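**Ticket:** Recycling pickup missed, Kincombe building, second floor
**Opened by:** Divya Varghese
**Assigned to:** Satish Nadar
**Status:** Open, waiting on hauler

Second floor recycling has been left behind on three pickups in a row. The hauler, Guta, takes the first floor carts and leaves ours at the dock with an orange tag. The tag has a box checked for "contaminated load" and nothing written on the comment line. It started in May, after the route changed.

**Tue 27 June, 8:40, Satish**
Called Guta dispatch. They have the account listed as mixed paper only, under the old contract. The first floor is listed as single stream. Asked them to send both service sheets.

**9:15, Satish**
Service sheets received. The second floor sheet still has the Asadi suite number on it, and Asadi moved out before we took over the lease. Whoever set up the account copied their terms. Paper only, 300 pound limit per cart, no bags.

**10:05, Divya**
That matches what the driver told Revathi at the dock. He said he goes by the sheet and can't take cans or bottles from a paper account, even if they're clean. Can we get the sheet changed, or does it need a new contract?

**10:30, Satish**
Dispatch says a change form is enough if the billing name stays the same. Form filled out and sent to Jayanthi Rai for signature. Cart size stays as is.

**11:20, Satish**
Checked the carts at the dock. Both tagged. One is nearly all cardboard and could go today if someone pulls the bagged material off the top. The other has bagged trash from the break areas mixed in, so it would be refused under single stream too. Two separate problems, then. The small bins upstairs have no labels, and everything goes in the same bag. 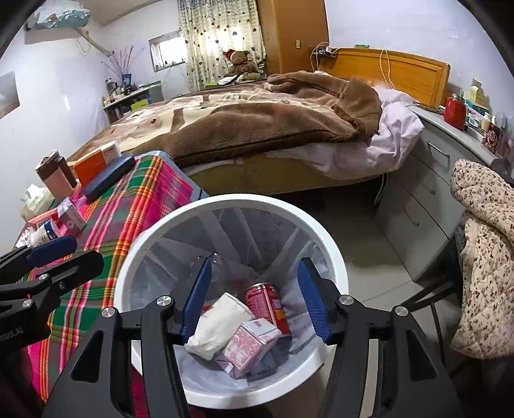
Revathi Kamath: The first floor had the same trouble until we put a second bin beside each trash bin. Cans and bottles went in the new one, no liner. Tissues and food cartons stayed in the trash. We haven't had a tag since.

**1:10, Satish**
Will do the same upstairs. Ordered 11 bins without lids from Rurnov, plus labels. Night cleaning has been asked to keep trash bags out of the blue carts.

**2:45, Satish**
Jayanthi signed the form. Sent to Guta, receipt confirmed by phone. They need to update the route sheet before the driver will see it. Leaving this open until a pickup goes through with no tag.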